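About Us

Welcome, and thank you for stopping by! Prelberg is a small teaching company with one rather stubborn idea, that a person who is good with their hands should be able to pass a job on to a robot without first learning to write code. We run classes, we lend out practice stations, and we spend a great many hours at the bench ourselves, guiding arms through ordinary jobs until the motions feel natural (to us, at any rate – the arms have never complained).

How we got started

Noboru Maruyama spent 19 years on packing lines and in repair shops before he ever touched a robot. When he finally did, what bothered him was how much he knew about picking a thing up and how little of it he could get into the machine. He could show a new hire in a minute how to tip a carton so it would sit square, and then he would lose an afternoon typing in positions. Shaohua Shen was teaching evening classes at the time and had been letting her students steer an arm with a hand controller, mostly to keep them awake after a long day. The two of them met over a borrowed bench in December and talked until the building closed, and by the end of that winter they had signed a lease together on the old Mestness print shop, which still smells faintly of ink when it rains.

We opened the doors on 2/8/22 with 2 stations and one very good coffee maker. Today there are 6 stations, and the coffee maker is the same one.

How we teach

Every class begins with hand guiding. You take hold of the arm, you feel its weight and where it likes to bend, and you walk it through the job at your own pace. People are often a little shy of it at first, and that's fine, we all were! After that we move to remote control, where you sit a few steps back and drive the arm with a pair of handles we call the Flunda. It takes some getting used to, working through a wrist camera, and most people reach too far for the first hour or so. Shaohua likes to sit beside each new student for that hour and say very little.

Then comes repetition. One good showing is a nice thing to have, but a robot learns from many, and they should be a bit different from each other, the way real work is. So we turn things around, we move them closer and farther apart, and we ask you to do the job again. We also keep the clumsy tries, clearly labeled, and go over them together at the end of the day.

We keep classes to 4 students, and nearly everybody comes back for a second round.

What we practice on

Our beginners work with toy bricks. They're cheap, they come in cheerful colors, and they ask for more care than you'd expect, especially a long one tipped on its side with its studs facing out.
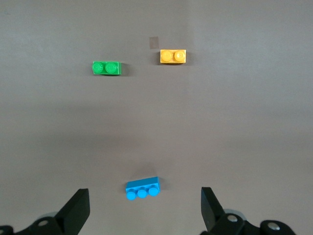
Once you're comfortable at that level we bring out the harder things: folded cloth, bottle caps, bags that slump over as soon as you let go of them. Students are welcome to bring in a part from their own workplace too, and some of our favorite lessons have come about that way. All of the showings are saved in Xie, our own notebook program, so you can replay a session at home and write your remarks next to it. Noboru's remarks tend to run to several paragraphs. You have been warned!

Who comes to see us

Shop owners, nurses, high school teachers, a baker or two, and plenty of people who are simply curious and have a free Saturday. You don't need any background at all. Wear sleeves that roll up, tell us if you're left-handed so we can set the handles the other way, and plan to stay for lunch, as the conversation around the table is a good part of the day.

If you'd like to look around before signing up, drop us a note through the contact page and one of us will write back. Visitors are always welcome to take a turn on the handles.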